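Gallbladder out Thursday, what did you pack / what did you eat after?

Posted in: Surgery and Recovery

clokam_kat
Having my gallbladder taken out on Thursday at the hospital in Clokamstead. Keyhole, day case if all goes well. The pre-op nurse gave me a sheet but it mostly covers fasting and medications. Two questions. What did you take with you that you were glad of, and how soon did you go back to normal food? My sister says no fat for months. My neighbor had hers done in November and says she had pizza that weekend. They can't both be right.

Durán
They can both be right. It depends on the person. I had mine out two years ago and ate toast and soup for 3 days, then added things back one at a time. Eggs were fine. Fried chicken was not, and I knew it within 45 minutes. It settled down by the end of the second month and now I eat what I like.

vellow
I'd side with your neighbor. My surgeon told me to eat normally from day one and see what happened. All this low-fat advice is left over from before the operation, when fat sets off the attacks. Once the gallbladder is gone there's nothing to squeeze.

Durán
Your surgeon told you that. Mine told me to go easy for a few weeks. Bile still runs into the gut, it just isn't stored, so a big greasy meal can go straight through some people. I wouldn't tell somebody who hasn't had the operation yet that there's nothing to it.

vellow
I didn't say there was nothing to it. I said I ate normally.

Anqi Liao
Ask the ward before you leave, and get it written down if you can. I was still groggy when they went through the food part with me and I didn't take in a word. On the packing question, I overdid it. I took a suitcase for one night and most of it never came out.

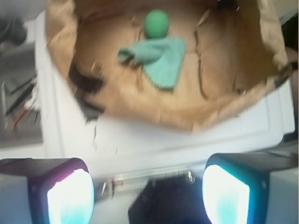
Loose pants with a soft waist are the one thing I would insist on. You have a cut at the navel and you won't want a button anywhere near it. Second is a long phone cord, the sockets in my bay were behind the bed. Past that you need very little, and a paper bag with a small towel or cloth in it and something soft to squeeze, like that green ball, would have covered most of what I really used. The cloth folded up small goes between the seat belt and your stomach on the ride home. Slip-on shoes too, bending down is no fun.

clokam_kat
Thank you, the seat belt thing had not crossed my mind. It's a 20 minute drive and the road is bad.

Shengli Ren
Nobody has mentioned the shoulder pain. They fill you with gas to make room to work and what's left of it presses up under the diaphragm. I felt it in my right shoulder for 3 days and it was worse than the cuts. Walking helped, so did peppermint tea. If the pain is in your chest or you can't get your breath, call them, don't sit there drinking tea.

vellow
Agree on the shoulder. Heat pack worked for me.

Durán
Same, although I was told to keep heat away from the cuts themselves.

clokam_kat
Is there food on the ward or should whoever drives me bring something? I'll have been fasting since midnight.

Anqi Liao
They gave me crackers and juice once I was awake. For your driver there's a Vendgate machine by the elevators, or there was when I went. It took cards. Mostly chips and candy — I'd stay away from it yourself that first day.

vellow
I had the chips.

Shengli Ren
Of course you did. Good luck Thursday, Kat. Let us know how the first week goes.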